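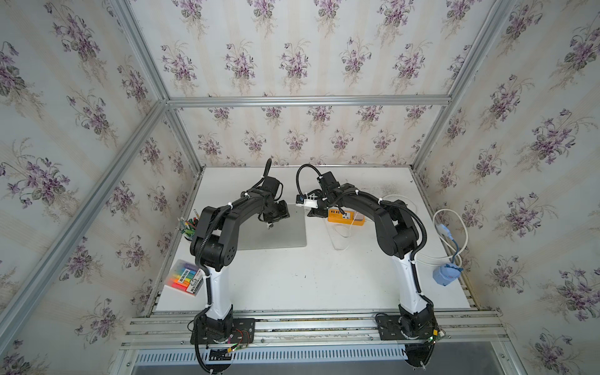 How do you hang a patterned paper so the flowers carry on round a corner? You cut the last length on the wall down to a narrow strip that just turns the corner, then start the next wall with what's left of that same length, hung to a fresh plumb line.

I've had that written on the back of my hand more or less since January, and I still got it wrong in the box room. Not badly wrong! Evdokia Deligiannis came up at teatime, stood in the doorway with her coat on and said it looked lovely, and then her eyes went straight to the left-hand corner behind the door, where there's half a bouquet with no other half. I've decided the bookcase lives there now.

Anyway, violets. I have wanted violets on a wall ever since my gran's back bedroom in Zusthorpe, which had them on cream with a bit of a stripe, and heart-shaped leaves, and I used to lie there following the stems with my finger until I fell asleep. Finding something close took ages. Half of what's sold as violets is really pansies (they've got faces, violets haven't), and the other half is so purple you'd get a headache going in for a clean towel. I must have sent off for samples from everywhere. Tzanetos did the nicest one by miles but they wanted me to wait, and I'm no good at waiting, so I kept going back to their little square of it on the fridge and sulking, and then of course I waited.

The stripe is a blessing and a curse. It's very faint, you hardly see it until you hang a length slightly off, and then it's all you can see. My spirit level is a Willer one that was Dad's and I'd trust it with my life, but the ceiling in that room slopes like a boat. If you follow the ceiling the stripes lean. If you follow the level the bouquets get gradually beheaded along the top, one by one, as you go towards the window. I went with the level. Theano Margaritis says always the level, and she's papered her whole house twice, so I wasn't going to argue.

The paste was Drorkulo, the ready-mixed sort in a tub, and I liked it very much — you can slide the paper a good bit before it grabs. I put it on the wall as the roll told me to and it still got in my hair. The packet of blades I'd bought turned out too wide for the knife, so there was a trip back to the shop with paste in my hair, and I met the man from number 42, naturally, and had to talk about bins.

I started with the wall opposite the door, as that's the one you see first, and put a bouquet bang in the middle. Then left, then right. By the third wall I was getting quite quick and a bit cocky, and that's where I tore one, right down by the skirting. I patched it with an offcut. You tear the edges of the patch, you don't cut them, and it feathers in nicely. I can find it if I kneel down with the lamp, which I have done, up to a dozen times this evening!

The fourth wall's staying plain. I did hold a length up to it for a look and it was too much, it was like being inside a chocolate box. So it'll be a creamy paint when I've found one that isn't yellow. The one I tried by the light switch is definitely yellow. It was only 126 on the colour chart and I'd circled 100, so goodness knows what I was doing, reading it without my glasses I expect.

Things to do: sockets back on, the curtain rail, wash the big brush before it goes solid (it has gone a bit solid). And ring Theano about borrowing her seam roller again, one join by the window is lifting its lip at me. Quarter to eleven now and I've just been back up for another look at them with the landing light on. My arms ache right up to the ears. Bed.

Comments

Marigold Lane: Beautiful choice, I do love a violet. Did you line the walls first or go straight on?

Straight on, Marigold. The plaster was better than I deserved!

pastetable: For the lifting seam, a dab of paste on a child's paintbrush, leave it a few minutes and then press with a damp sponge. Go easy with the roller on a printed paper, it can leave a shine.

T.M.: You can have the roller but I want it back clean this time.

Last updated: January

Print this page
E-mail this page to a friend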